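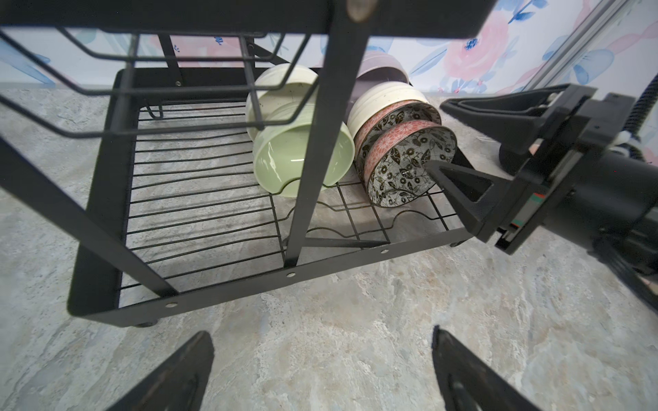
Los cuencos no se ponen boca abajo, se ponen de canto, y cuanto antes lo aceptes antes dejarás de secar con trapo. Así empezaba el mensaje que me mandó Lindiwe Moodley cuando conté en el número anterior que mi escurridor era una vergüenza. Y seguía durante bastante rato, con mayúsculas y todo, porque resulta que había tocado un tema sensible.

¡Y qué tema! Yo pensaba que esta sección iba de vajillas bonitas, de mesas puestas con gracia, y desde septiembre lo que más correo me trae es el rincón del fregadero. Me escribís sobre los vasos que dejan cerco, sobre las bandejas donde se queda agua, sobre ese cuenco enorme que no cabe en ningún lado y acaba viviendo encima de la vitrocerámica. Así que me he puesto a ello.

Primero confieso: tuve 5 años un escurridor heredado, blanco en origen, con el plástico levantado en las esquinas. Cabían los platos llanos y poco más. Los cuencos los iba apilando en un lado, húmedos, uno dentro de otro, y cuando los guardaba tenían siempre un aro de agua en el fondo del de abajo. Lo daba por normal. Una se acostumbra a todo (a abrir el armario y que huela un poco a trapo, también).

Ahora en casa comemos casi todo en cuenco. El desayuno, la crema de la noche, el arroz con lo que haya, la fruta cortada. Los platos llanos se han quedado para cuando viene gente. Y me da a mí que no somos los únicos, pero los escurridores siguen pensados para platos: unas ranuras finas, muy juntas, donde un plato llano entra como una carta en un sobre y un cuenco hondo se queda bailando.

Lo que mejor me ha funcionado es el metal negro de dos alturas con la rejilla de abajo ondulada. Las ondas de los alambres hacen unos huecos más amables, y el cuenco se apoya en ellos de lado, con la boca mirando hacia ti. No queda recto como un soldado, queda recostado, y con eso basta para que escurra. Los más gruesos van al fondo y los más ligeros delante, apoyados unos en otros como libros en una balda a medio llenar.

El sitio importa tanto como el cacharro. Yo lo tenía pegado a la pared y lo he separado un palmo, y ya solo con eso corre el aire por detrás. También lo saqué de debajo del armario alto, donde me daba con la cesta de arriba cada vez que quería meter algo en la de abajo. Antes de comprar nada, medid la altura hasta el mueble, por favor os lo pido, que yo fui a la tienda con una idea muy optimista de mi encimera

y volví con una caja que no entraba. El primero que compré, uno de Olletti, lo tuve que devolver. Me costó 40 euros y una discusión conmigo misma en el aparcamiento.

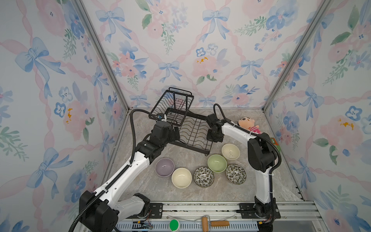
El segundo intento lo hice ya con calma y con los cuencos delante. Os recomiendo el método: antes de fregar, escurridor vacío y toda la vajilla fuera, a la vista, repartida por la superficie. Así se ve de un vistazo cuáles son hondos, cuáles tienen pie alto y cuáles se parecen tanto que pueden ir juntos. Yo los pruebo secos, en frío, moviéndolos hasta que me convence el orden. Es un rato tonto y muy agradable, con la radio puesta, y os aseguro que luego el fregado de diario va solo.

En esa prueba descubrí que los de dibujo oscuro de hojas, que me chiflan, encajan mejor si no los separo. Y que los lisos (el verde clarito, el crema, el lavanda) los puedo mezclar como me apetezca. Hay quien me dirá que el color no tiene nada que ver con escurrir. Pues no, pero si el escurridor va a estar ahí todo el día, que alegre la cocina. Yo el mío no lo escondo.

Pregunté en la tienda de menaje de Brumham qué se devuelve más, y Essam Hamdy me contestó sin pensárselo: los que no llevan patas. La bandeja apoyada directamente sobre la encimera guarda la humedad debajo, y cuando la gente levanta aquello al cabo de un mes se lleva un disgusto. Con unas patitas pequeñas ya pasas la bayeta por debajo. Me enseñó también uno de Cikov que valía 70 euros y que era una preciosidad, aunque la parte de abajo no se podía sacar y ahí ya me enfrié.

Otra cosa que miro ahora y antes no miraba: los tornillos. Los armazones que se montan en casa llevan unos cuantos en los laterales y conviene repasarlos al mes de uso. El mío se puso a cojear, le di un apretón a cada uno con la llave que venía en la caja (guardadla, que luego no aparece) y se le pasó la tontería.

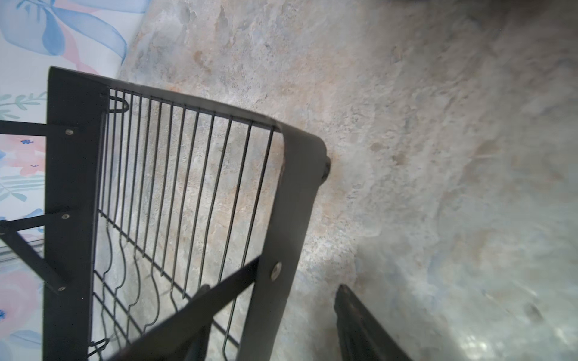

Yuzuki Katayama no está de acuerdo conmigo en casi nada de esto: el alambre, escribe, es un nido de cal, y quien tenga el agua dura como ella se va a pasar los domingos frotando curvas con un cepillo de dientes. Prefiere una tela absorbente, la extiende, pone los cuencos inclinados y cuando termina la cuelga.

Bueno, algo de razón lleva. Las ondas acumulan. Yo le paso un paño con vinagre rebajado cada dos semanas, lo aclaro bien y lo seco enseguida, sobre todo en los cruces de los alambres. Lo de la tela lo probé una semana entera por honradez profesional y acabé con un trapo empapado colgado del grifo y la encimera ocupada de punta a punta. Pero en una casa de una sola persona, o con poco sitio, lo veo perfectamente.

Narendra Yadav propone una tercera vía, que es fregar, sacudir el cuenco en el fregadero con un golpe de muñeca y guardarlo. Narendra, a ti te quiero ver en agosto con ese armario.

También me preguntáis por el orden de carga, así que os cuento el mío. Empiezo por un lateral, meto los hondos de canto y dejo los pequeños para el final, que caben en cualquier resquicio. En el centro, si hay un montante vertical, dejo algo de espacio a los lados, porque es donde se descascarilla el esmalte si entras con prisa. La altura de arriba la reservo para cosas ligeras. Y nunca, nunca, un cuenco metido dentro de otro.
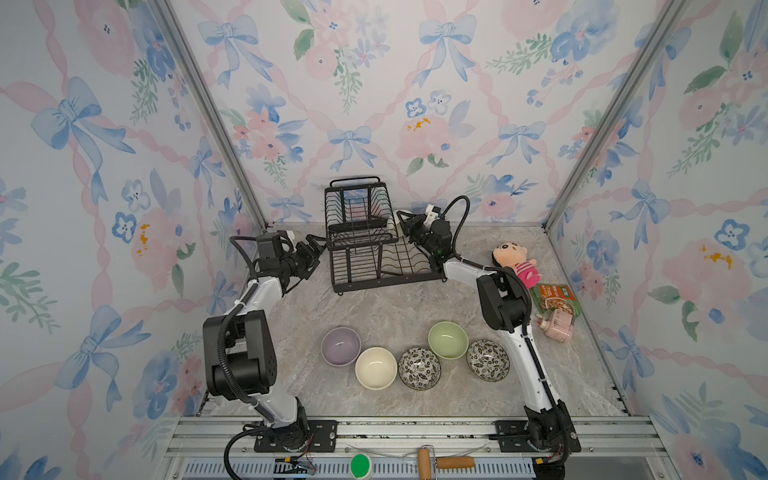

Sección Casa y Mesa · Equipo de Hogar de la revista Lamrani

Para el próximo número estamos preparando el correo de los lectores, que se nos ha ido de las manos: 153 cartas y mensajes solo sobre el fregadero. Mahmoud Abdel Hamid los está leyendo todos y me va pasando los que traen truco. Me interesan mucho los de cocinas estrechas y los de quienes tenéis vajilla de barro, que tarda muchísimo más en secar y de eso yo sé poco. Contadme dónde ponéis el escurridor, qué metéis en él y qué habéis dejado por imposible. Si tenéis un cuenco que no cabe en ningún sitio, mandadme las medidas y lo pruebo con el mío.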